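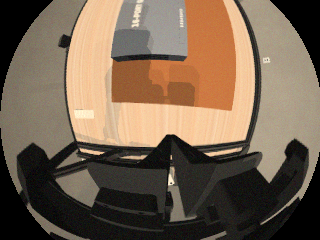 Ionuț Gavrilă

Va hilo rápido del proyecto de fin de curso, que me lo habéis pedido tres personas y no me da la vida para contestar por separado

Resumen para los nuevos: somos cuatro, asignatura de robótica, grupo Buzatu (el nombre salió por sorteo, no preguntéis). Tarea: coger la caja de la alfombrilla naranja y dejarla en otro sitio sin tirarla de la mesa. Ya. Eso es todo el enunciado

Todo en simulación hasta marzo. El brazo de verdad lo comparten los demás grupos y hay cola. Así que mesa virtual, caja virtual, cabreo real

La vista es la de la cámara de muñeca, ojo de pez. De ahí las esquinas negras y la mesa con los lados curvados. El primer día intentamos trabajar con la imagen rectificada y perdíamos justo los bordes, que es donde pasa todo. Volvimos al círculo

La caja es la azul grisácea con las letras de 16-PORT G. La eligió Zernside, el otro grupo, y la heredamos con la escena. Queríamos un cubo. No nos dejaron cambiar el cubo, digo la caja

Problema 1: las sombras. Sobre la alfombrilla el naranja se va a marrón y nuestro segmentador por color, que era una chapuza de media tarde, decidía que ahí empezaba otro objeto. Media alfombrilla agarrable según él. Precioso

Arreglo cutre: entrenar con la luz movida en cada episodio. Kasley (es como llamamos al script, no a una persona) cambia la posición de la lámpara y la intensidad antes de cada intento. Tarda más en arrancar pero se acabó lo de agarrar sombras. Bueno, casi

Problema 2: el ancho. La caja es grande para esta pinza y si entras torcido un dedo empuja antes de que el otro llegue. La caja gira, tú corriges, gira más. Vals

Lo que mejor nos ha ido: parar un poco antes, mirar, corregir SOLO la rotación de la muñeca y luego bajar. Dos fases tontas. La versión elegante que lo hacía todo a la vez la tenemos en una rama que se llama no_tocar

Números, que sé que venís a esto. 976 episodios guardados entre los cuatro, teleoperando por turnos. De esos usamos 500 para la primera política porque el resto tenía las acciones desfasadas respecto a la imagen. Mirad los timestamps ANTES de grabar, por favor os lo pido

Con esa primera política: 67 % de agarres en simulación con la luz fija. Con luz aleatoria bajaba por debajo del 50 %. Hundimiento, silencio en el laboratorio, alguien se fue a por café y tardó muchísimo

La segunda va mejor, no doy cifra hasta que la evaluemos en condiciones. La última vez canté victoria con la semilla fija y me lo recuerdan cada semana

Me preguntan por el rectangulito color crema de la izquierda de la mesa. Forma parte de la escena heredada. Lo dejamos de distractor y punto, si la política se va a por él es que algo va mal

Y sí, teleoperar con esta vista marea. La pinza se come toda la parte de abajo y los dedos te tapan el borde de la mesa que tienes más cerca. A los diez minutos te acostumbras, a los cuarenta te duelen los ojos. Turnos cortos

Otra cosa que haría distinta: las notas. Grabamos muchísimo sin apuntar quién teleoperaba y luego resulta que cada uno agarra a su manera. Yo entro por la derecha siempre, por lo visto. Una compañera baja en vertical como un ascensor. La política aprendió la media de las dos cosas - un desastre con mucha personalidad

Ahora hay un csv con operador, semilla y si hubo éxito o no. Lo rellenamos a mano. Sí, se podía automatizar. No, no lo hemos hecho

Material: el simulador que da la asignatura, un portátil con gráfica decente y las horas que nos ceden en el servidor de Rindbridge, que es la sala del sótano. De noche va como un tiro, a las once de la mañana ni lo intentes

Lo que falta: evaluar la segunda politica, memoria, vídeo de tres minutos y pasar al brazo de verdad. Lo último me da bastante miedo. La mesa del laboratorio tiene otro color y la luz entra por la ventana como le da la gana

Si alguien ha pasado algo parecido de sim a real con ojo de pez que me escriba. Sobre todo me interesa la calibración: ¿modelasteis la lente o la aleatorizasteis tambien? Tenemos discusión abierta en el grupo y vamos dos a dos

El código lo subimos cuando esté entregado, antes no nos dejan. Y habrá que borrar unos cuantos comentarios

Os dejo que me toca turno de teleoperar. Mañana sigo con lo de la segunda política si los números acompañan, y si no también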